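**Thread: Handheld gripper demos for garment folding, does filtering by overlap help?**

**ftapia_lab**

Posting this because the write-up won't be done until September and I'd like some pushback before then.

We collected 200 two-handed folding demos with handheld grippers, mostly dark jackets on beds, then trained the same policy twice. Run A used everything. Run B used only the demos where the camera poses for both grippers tracked cleanly from start to finish. That left us with 75. Same network, same number of training steps, same test garments.

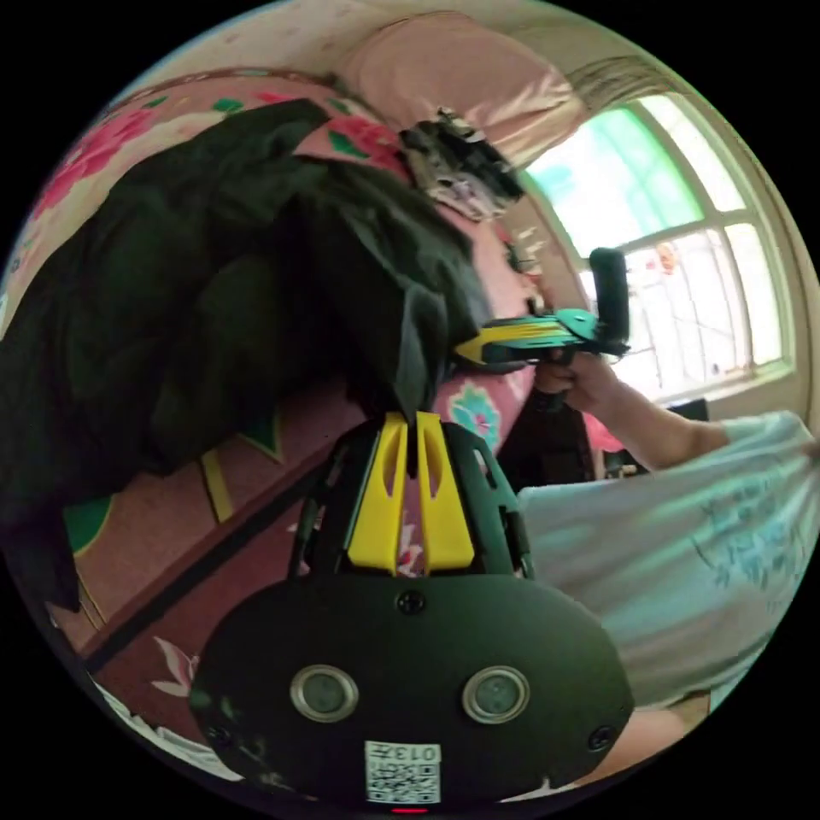 Run B did better on the first grasp and worse on the second fold. I expected it to be better or worse across the board. My current guess is that the filter throws out the demos where one hand goes out of view of the other, and those are the ones where people make the second fold.

Labels are from Ilgın Karabulut's script, which splits each demo at gripper open/close events.

**cenholm_vm**

How are you scoring the second fold? If it's final area, a dark jacket on a busy quilt is going to give you bad masks. We had that problem at Cenholm and ended up redoing all of it by hand.

**ftapia_lab**

Final area, yes. Masks were checked by hand on the test set only. I can't rule out that the training-side success labels are off, but we don't train on those.

**arancibia_f**

I don't buy the filter explanation yet. You went from 200 demos to 75, so Run B also has less data. You need a third run with 75 picked at random. Without it you can't say whether the drop on the second fold comes from which demos you removed or from how many.

**ftapia_lab**

Fair. Run C is queued. It should have been in there from the start.

**leiva_v**

Agree with arancibia_f on the control, but I'd go further and say two seeds per run is the minimum. Folding results move a lot between seeds. Last year I had a gap that looked solid and it went away when I retrained.
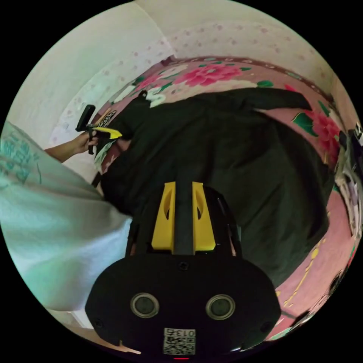 Does the policy get the view from both grippers, or only one?

It gets both, resized and stacked, plus the relative pose between the two hands. I asked Ilgın the same thing before I posted here, since the older version of their code only used the right-hand view.

**ftapia_lab**

Right, the old code is gone. Everything in this thread is the two-view version.

**cenholm_vm**

Then I'd look at the relative pose before blaming the data. If tracking drops for one hand, what do you feed in? Last good value?

**ftapia_lab**

Last good value, held for up to two seconds, then the demo is cut there.

**cenholm_vm**

So Run A learns from frozen poses and Run B doesn't. That's a second difference between them.

**arancibia_f**

And it could push either way. I'd mask the pose input when it's stale and leave the demo in. We did this on the Cluva set and got most of the dropped demos back. I still think the random 75 comes first, it's cheaper.

**leiva_v**

Disagree on order. If the stale poses are wrong, Run A is a bad baseline and comparing anything to it is a waste of GPU time.

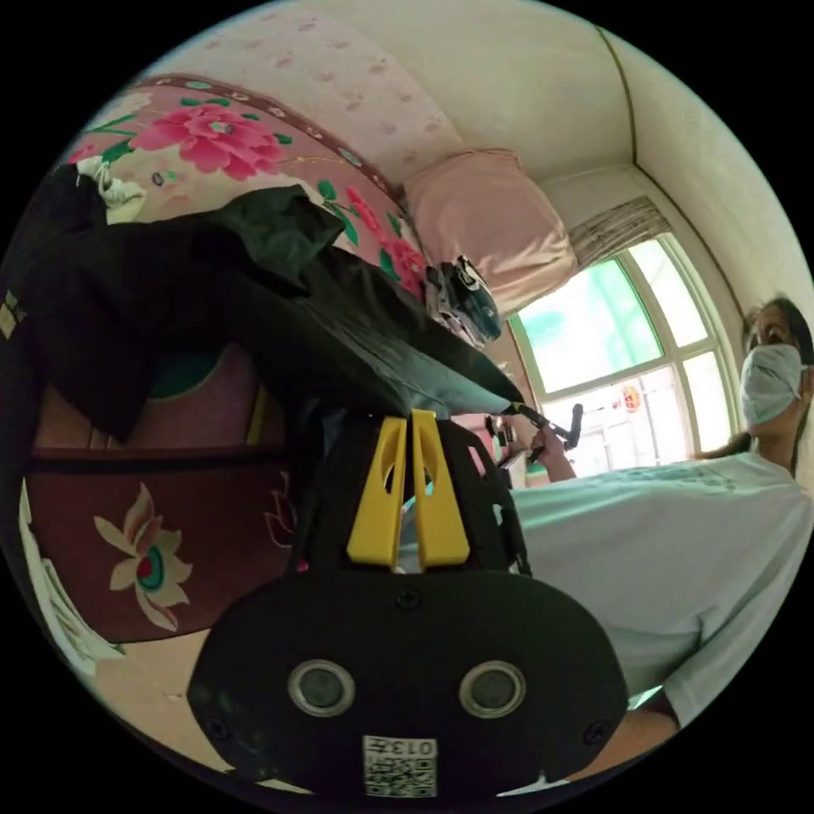
Also, what were the collectors told? Ours fold in very different ways unless you give them a fixed order, and if one person's style loses tracking more often, your filter is really picking people.

**ftapia_lab**

They were told to start from the collar side and otherwise do what felt normal. I have collector IDs, so I can check how many demos each person lost. From a quick look it isn't even. One collector lost about half.

**leiva_v**

That would be my first plot.

**arancibia_f**

Mine would still be the random subset, but fine, the plot is free.

**ftapia_lab**

Plan for now: collector breakdown tonight, then Run C with random 75, then Run D with all 200 and stale poses masked. Two seeds each. I'll put the numbers in this thread when Run C finishes.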